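Finally dealing with the dish situation this month. Posting it as I go, mostly so I remember what I decided.

**1/**
We have no dishwasher. The kitchen is small and the counter does everything: chopping, drying, mail, homework. For the past year the clean dishes sat on a folded towel next to the sink. The towel was always damp and it smelled by the second day.

**2/**
In July I gave myself a budget of $200 for the whole corner. That had to cover a rack, somewhere to put cups, and replacing the plates that had chipped. I came in under, mostly by not buying a tray.

**3/**
First rack was a Hedell, the folding bamboo kind. Looked nice. The slots were too narrow for anything with a thick rim, and the bottom rungs went dark in a couple of months. I sanded it once. They went dark again. It's in the garage holding pot lids now and it does that fine.

**4/**
Second was a two-tier thing from Flesance. Too tall for us. The top shelf hit the cabinet door every time I opened it, so I sent it back. Return shipping was on me, which I should have checked.

**5/**
What I ended up keeping is a plain metal rack with thin wire dividers. One level for dishes and a lower shelf under it. No cutlery cup and no spout.

**6/**
Measure your biggest plate before you buy any rack. Then measure from the counter to the bottom of the cabinet. I had the second number wrong both times because I measured from the floor and subtracted. Just put the tape on the counter.

**7/**
Things I've learned about loading it:

- Plates go in the slots first, big ones at the back.
- Bowls go at the end. Upside down if they're wet, right side up once they're dry and waiting to be put away.
- Anything with a shaped edge gets dried by hand. The points catch on the wires.

**8/**
Mugs are the part I still go back and forth on. They take up too much rack. What works for now is standing the mug on a plate on the counter beside the rack. The plate catches the drips and you can carry both to the shelf together.

**9/**
Somebody asked about matching sets. We don't have one. The cream pieces came from the Altden outlet, bought one at a time. The black plate and the speckled one are from a thrift store and were a dollar each. The red and black mug came from a street market on a trip and I have never seen another like it.

**10/**
I used to want everything to match. Then I priced it. A full set for six was going to be over the whole $200 with nothing left for a rack. Odd plates stack fine as long as the diameters are close — check that in the store by holding one on top of the other.

**11/**
Water under the rack: I wipe it when I empty the rack, usually around 7 in the morning while the coffee is going. A drying mat would save me that, but a mat is the towel problem again with a nicer name. The wiping takes less than a minute.

**12/**
Hard water spots on metal come off with white vinegar on a cloth. Rinse after. I do the rack every other week. If you leave it longer you need a toothbrush for the corners where the wires meet the frame.

**13/**
Soap, because two people asked. I use the Somboon lemongrass bar in a dish, not a bottle. It lasts a long time and it doesn't leave a film on dark plates if you rinse hot. On black dishes you see every bit of residue, so that was a real test.

**14/**
The rule that made the biggest difference is that the rack gets emptied before anything new goes in. It sounds fussy. But before this we were basically storing dishes in the drying spot, and the cabinet above it was half empty.

**15/**
My kid's job is bowls and plates, bottom cabinet. We moved them down from the top so that's possible. Mugs stay up high with me. One has been broken since we changed over, and that was my fault.

**16/**
Still to do:

- Hooks under the cabinet for mugs, if the wood is thick enough to take the screws
- Find a lid for the cream bowl so it can go in the fridge
- Get rid of the last three chipped plates — they're in a bag by the door and have been for weeks

**17/**
On the hooks: the cabinet bottom is thinner than I thought, so I may need a rail that screws in from the side. If you've hung mugs under a cheap cabinet and it held, tell me what you used. I don't want to find out at night with a crash.

**18/**
Last one for now. The rack end of things, with the mug on its plate. I'll add to this when the hooks are up or when I give up on them. 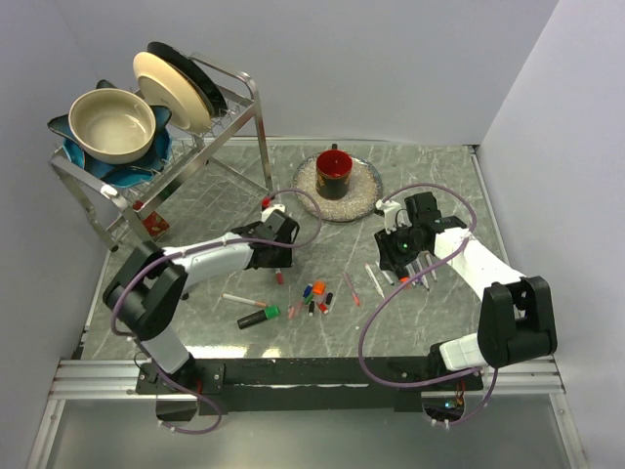 Metal rack, cream bowl on the blue dish, mug parked on the speckled plate.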